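Draft-Proofing a Hallway Door on a Small Budget

I love this job. It takes one evening, the materials cost less than a takeout dinner, and you feel the difference the very next morning when you walk to the kitchen in your socks! My sister-in-law Anneli Miettinen talked me into doing it last February, and I've since done seven doors, two of them hers.

You'll need foam or rubber weatherstrip, a door sweep, a tape measure, sharp scissors, a small hacksaw, a screwdriver and a damp rag. A stick of incense helps too.

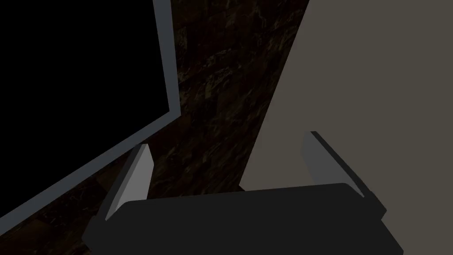
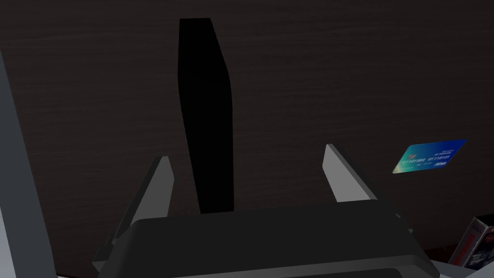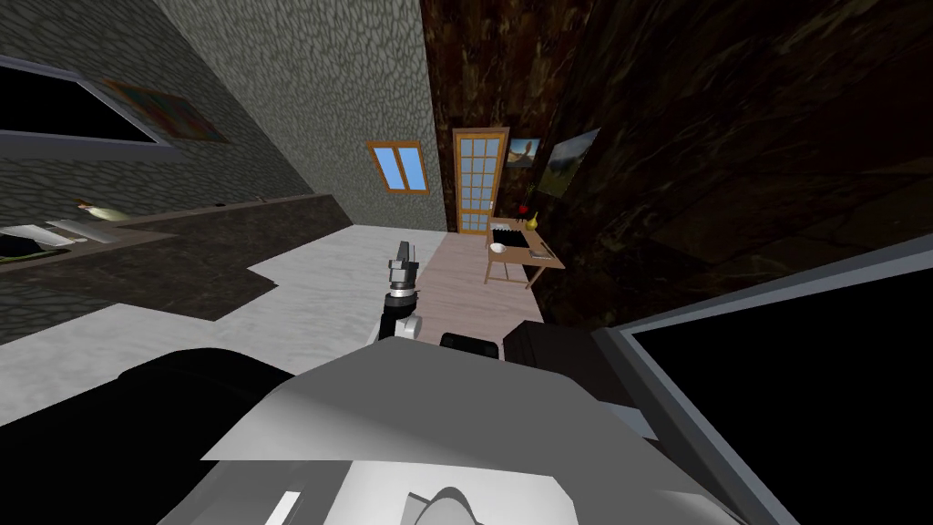

Start by finding out where the air gets in, before you buy a single thing. Wait for a windy day, turn off any fans, shut the door and move a lit incense stick slowly along the edges, keeping it well away from curtains and coats. When the smoke bends or flutters, put a bit of painter's tape on the trim. A door at the end of a short corridor, like the wooden one in the third picture, is a great place to begin, as a narrow hall can carry a draft a long way into the house. Do the top corners twice. I always find something up there.

Next, measure the gap. Roll a little modeling clay into a ball, press it onto the stop (the strip of trim the door closes against), lay a scrap of plastic wrap over it and close the door gently. Open up again and see how thick the squashed clay is. That's the thickness your weatherstrip has to fill once it's compressed, so buy it slightly thicker. Test in several spots, top to bottom – older doors are hardly ever even all the way down.

Clean the stop thoroughly. Wipe off the dust with your damp rag, go over it again with rubbing alcohol and let it dry completely. I skipped this on my first door and the foam was hanging down like spaghetti by the weekend.

Cut the top piece first and stick it on, then run the two sides up to meet it. Peel the backing a few inches at a time and press as you go. Don't stretch the strip! It feels neater when you pull it tight, but it will shrink back later and leave gaps at the corners. On the hinge side, the strip goes on the face of the stop where the door presses flat against it, so the door doesn't drag across it.

Close the door and try the latch. You want a soft, cushiony push, and then a click. If you have to lean on it with your shoulder, the strip is too thick. Pull it off and go down a size.

Now for the sweep, my favorite part. Measure the width of the door at the bottom, mark the sweep and cut it with the hacksaw (slide the rubber out first if yours comes apart). Hold it so the rubber just brushes the floor, and mark the screw holes in the middle of the slots. That way you can nudge it up or down later. Drill small pilot holes, put the screws in loosely, swing the door a few times, adjust, and tighten. If there's a rug in the way, set the sweep a touch higher or move the rug.

One important warning: if you have a gas furnace or water heater that draws its air from inside the house, check its manual or ask a technician before sealing the room it sits in. It needs that air.

Then light the incense again and go around your tape marks. Watching the smoke go straight up where it used to dance sideways is a real thrill – I called my whole family in to look. They were polite about it.

Leftover weatherstrip keeps well in a zip bag, away from heat. Mine's in the drawer with the screws, ready for the attic hatch.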